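Flooring Inspector (Field), Pradmont office
Posted March 5, 2025

Allside inspects finished floors in schools, clinics and office buildings on behalf of owners and general contractors. We are hiring one inspector to cover the Pradmont and Kumley districts. The post is full time and permanent.

Duties include surface flatness checks, moisture readings, joint and seam inspection, and slip resistance testing. A typical site is 800 square meters and is surveyed on a 400 mm grid. Readings are entered on site and the report is issued within 9 working days. Cleaning and repair work are outside the scope of the post.
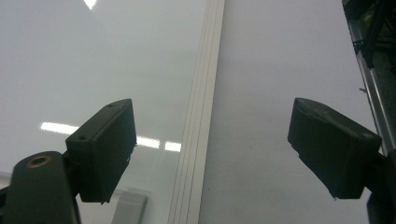
Glossy pale gray-white surface with an off-white strip.

Applicants need two years of experience in flooring installation, testing or building inspection. A driver's license is required. Training on our report format is given during the first month. Prior use of the Hajdu reporting software is useful but not required.

Hours are 43 per week including travel between sites. Some evening work applies where a building is occupied during the day. Test equipment and a vehicle are supplied.

Send a resume and one sample report, with client details removed, to Jenő Major at the Pradmont office. Applications close at the end of March. Short-listed applicants will complete a practical test on a marked floor area before interview.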